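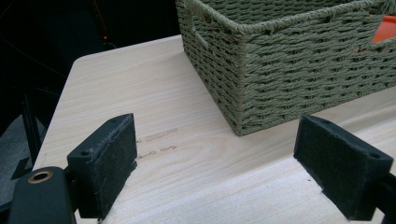

Keldale Hand Gripper Kit, felt pads

The Keldale is a two-finger parallel gripper you hold in your hand, sold as a kit to be put together at a kitchen table or a shared bench. The same hand bolts to the Ocampo arm if you have one. Nabil Shboul drew the first version in the Lultgate workshop, and the parts are still printed there in batches.

In the box

Two fingers, left and right
Gripper body and support bars, black
Brass bushings, pressed in before shipping
Black felt pads with adhesive backing, 4
Screws, hex key, printed build sheet

You supply a small Phillips screwdriver and a sharp knife. A vise is handy but you can manage without.

Specifications

Opening, full: 100 mm
Weight, built: 430 g
Pad width: 26 mm
Finish: matte, unpainted

Building it

Lay the fingers out with the screw holes facing up and check that each one slides on its bar before you fasten anything. If a finger binds, take it off and clean the bar. Do not sand the bushings. Tighten the finger screws until they stop and then leave them - the threads are plastic and will strip.

Stick the pads on last. Cut the felt slightly oversize, press it down for a full minute, then trim. Some fraying at the edges is normal and does not affect grip. Loose fibers can be cut off with scissors, but pulling them lifts the pad. Felt picks up lint, so go over it with tape now and then.

Felt or rubber?

Felt is the standard pad and suits boxes, toys, cloth and most things from around the house. Rubber pads hold smooth glass better but drag on a tabletop. Siamak Ahmadpour runs both on his home build and swaps them in March, when the garage warms up enough for the adhesive to take. The Ernov pad set includes one pair of each and fits without changes.

Spares

Fingers, pads and bushings are sold singly. Older kits with the square body take the same pads but need the short screws. State which body you have when ordering.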